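I've been back on Nereo all month, which mostly means sitting in a simulator after dinner collecting demos for two arms. The goal is 50 good ones per task before I let anything train. So far I have 24 (and a sore wrist!).

The nightstand layout eats the most time. With both hands up near the top of it I keep losing track of which one I meant to use.

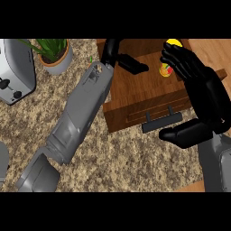 Carrot on granite

I switched to the counter layout for a break. Heriberto Contreras thinks I should throw out every hesitant run, but I'm keeping a few – I want the model to see some dithering too. We'll argue about it again in April.

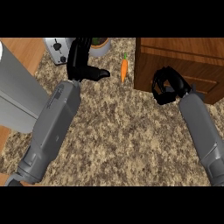
Both grippers still empty, carrot between them.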